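Kitchen tips for a two-handed helper: getting the software to behave round the breakfast things
by Glória Azevedo
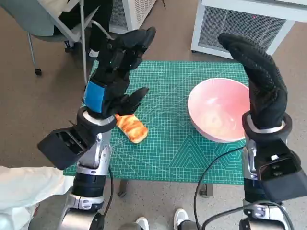 What should I sort out first if my arms keep knocking the crockery?
Start with the planner's idea of where the table is. Most of the bumps people write to me about come from a table height typed in once, months ago, and never looked at again. Put a mat down, touch one fingertip to it at each corner with the arm in its slow mode, and let the program save those four heights. If they disagree by more than 3 mm, your table is leaning, and you should give the planner a tilted plane and stop pretending it's flat.

I've been fussing with this sort of thing at my own kitchen table for a good long while now (my sister would say too long), and what follows is the pile of notes I wish I'd kept tidier. I use Rikura for planning and Doder for the camera side, but most of it will carry over to whatever you've got.

A mat with a grid on it is worth every penny. A green cutting mat, the kind dressmakers and model makers use, gives the camera plenty of straight lines to hold on to. Lay it square to the table edge, tape the back corners, and tell Doder the spacing of the lines. Do measure the spacing with a ruler, though! Mine was sold as centimetres and it was very nearly that, and very nearly cost me an egg cup.

Keep a bowl and a slice of toast as your practice pair. They ask for such different things. A bowl wants the fingers together and coming down beside it, with the thumb well out of the way until the last moment. Toast wants the thumb low and the wrist tipped, and hardly any squeeze at all. If one set of grip numbers is doing for both, you'll have crumbs everywhere. I save mine as separate grips, called "rim" and "slice", and Benvinda Bastos has since talked me into a third called "soggy".

Pale bowls are a nuisance for depth cameras. The inside washes out and the software decides there's a hole in the table, or a hill. Turn the exposure down before you touch any of the clever settings. Then ask Doder to fit a circle to the rim and ignore what it thinks it sees within. Porridge left in the bottom doesn't matter then either.

Teach the planner about the cables. I left this far too late. Add a soft keep-out shape, a fat sausage if you like, running from the forearm down over the table edge, and let it move with the arm. Rikura calls these "trailing bodies" and hides them three menus down, under Attachments.

Give each hand its own side, and make the middle something they have to ask for. Adom Zakaria set his up so that whichever hand wants the centre strip must claim it, and the other waits above its own half. It looks terribly polite. Set the claim to run out after 400 milliseconds with no movement, otherwise one hand will hog the toast while it thinks.

Slow down near things and leave the rest alone. People turn the whole speed down when they're nervous, and then breakfast takes until lunch. Put a slow zone round each object and let the arms travel at their usual pace elsewhere, with somebody standing by the stop button.

Save your logs before you change anything. I name mine after the job and what I altered, so "toast, lower thumb" and so on, and it has rescued me over and over. Berkay Erdem keeps all of his, every run, and has over 507 of them in one folder with no names whatsoever. He is a lovely man but please don't do that.

If the fingers twitch when they're meant to be holding still, look at the smoothing on the finger targets. Thirteen samples suits me. Go much higher and the hand feels sleepy and closes late, which is no good with a bowl.

Next time I'll go through Annag Menzies's way of stacking saucers, which needs a bit of force sensing and a great many tea towels underneath.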